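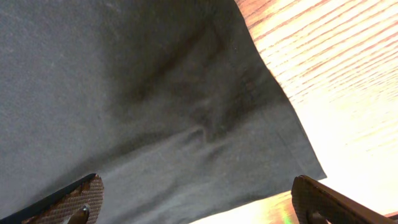 4 min read

Home | Local | Courts & Police | Threads | Log in

Storage unit break-ins: man in court, what happens to our stuff?

idero_lifer
So the fellow they picked up over the Cloltodari Storage break-ins had his first hearing this morning. Name read out was Declan Parsons, 37. Eleven counts of burglary and one of possessing tools, which I gather means bolt cutters and not a nice socket set. No plea entered. Held over until January. I had a unit there and lost a generator, a bike and, for reasons I'd love to hear in open court, one ski boot.

knitwit59
Was it the left one? There might be a market.

Söderlund_Steve
"Held over" meaning in custody or out on bail? The radio said one thing and my brother-in-law said another, and he's usually the more reliable of the two.

idero_lifer
In custody. The judge set bail at $1,068 on the tools count and denied it on the rest. I was sitting there. Hard bench, bring a cushion.

gravelroad
Let's remember he's accused. I've known people who sat four months waiting on a trial and then got told never mind, off you go. Half this board had him convicted by lunch.

knitwit59
I've convicted him of nothing. I asked about a boot.

Söderlund_Steve
@gravelroad fair enough, but they found him on the property at 3 a.m. with a van. What's the innocent version, he couldn't sleep and went to look at roll-up doors?

gravelroad
The innocent version is whatever his lawyer comes up with. That's the system. You'd want it if it was you.

Söderlund_Steve
I don't own a van.

NanamiN
Practical question, please. I got a letter saying recovered property can be claimed, but it's being held as evidence. Has anyone gotten anything back? Mine is mostly cloth, nothing a burglar should want, and I'd like it before the moths do.

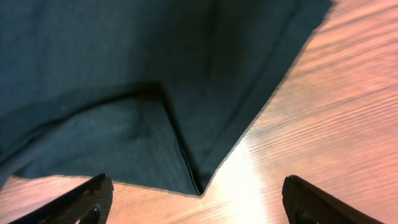 Green cloth, corner folded over.

idero_lifer
Call the property clerk, Kerstin Dalen. She was decent with me. You need the case number off the letter and some kind of proof. They took a receipt for my generator. No receipt for the bike, so I had to describe the scratches, which took a while.

NanamiN
Who keeps a receipt for cloth?

knitwit59
Me. In a shoebox. I won't be taking questions.

vumalari_road
They can photograph an item and release it before trial if neither side objects. The prosecutor has to sign off. My neighbor had a chainsaw back in two weeks that way. The other way it sits there until the case is over, appeal included.

gravelroad
Two weeks? It took me a year over a trailer.

vumalari_road
Different prosecutor back then. Eskil Wallin has it now and he answers his mail.

Söderlund_Steve
Nobody's mentioned that Cloltodari had the gate camera unplugged. I pay them $59 a month. They offered me $380 toward a loss of a good deal more than that and asked me to sign something.

gravelroad
Don't sign it.

Söderlund_Steve
Well, look at that, we agree.

knitwit59
Same letter here, same number. Did yours spell your name right?

Söderlund_Steve
No.

idero_lifer
I'll go to the January date if they don't move it. Bringing the cushion. If the boot comes up I'll post.

22 replies | 14 shares

Contact the moderators | © Idero Community Board | Back to top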